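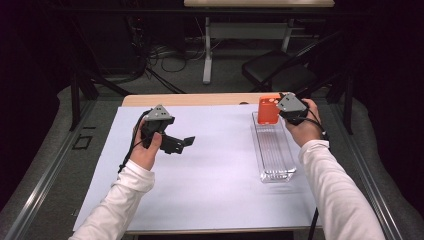

July, posted 16:25 by the Kanby workshop notebook
8 comments

Tray day! Fresh white paper down on the light wood table, and what a difference it makes. The orange block shows up beautifully against it, little holes and all, and the clear tray nearly vanishes until you catch the ridges along the bottom.

I'm so pleased with the long narrow tray. Laid lengthwise on the right it leaves the whole left half of the sheet free, and the block sits nicely at the far end. Flestard's old square one hogged everything!

Still to do:
- order more paper (the roll in the Raditz cupboard is nearly done)
- try the block at the near end too
- label the tray 1102 before it wanders off again

Dark curtains stay drawn, I love the calm they give the room.

Recent entries
Pan shelf, second go
Raditz cupboard sorted
Sixteen trays, one lid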